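Home | Projects | Team | Blog | Contact
Search this site Go

Shape Sorter Robot – Summer Project Report
by Rochelle Bolger, 10 August 2021

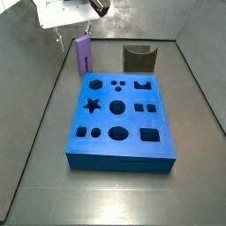
I picked this project because I figured a toy my little cousin can do would be easy for a robot arm. Wrong! Our team (we called ourselves Ellery, long story) spent most of the summer getting one gripper to pick up a shape and push it into the matching hole in a foam block, and I learned way more about being patient than I planned to.

My part was the grasping code. The arch was my favorite piece to work with and also the one I yelled at the most. It has that scooped-out curve on top, so if the fingers close too high they've got a lot less to hold on to. The tall purple piece with the slot had its own problem – it tips if you bump it even a little on the way down. I ended up making the arm slow way down for the last bit before the fingers close, and that helped both of them.

Then there was turning the piece. A circle doesn't care which way it's facing, but the star sure does, and being off by a couple of degrees is enough to jam it on the edge of the foam. We logged 400 tries by hand in a notebook before we wrote a script to do it (should've done that first), and by the end we had nearly 900.

Our best run was 16 good drops in a row. Then I changed 2 lines of code and broke everything until the next morning.

If I get to keep going, I want to work on what happens after a miss. Right now the arm just opens up and goes home, and I'd love for it to wiggle the piece a bit and try again.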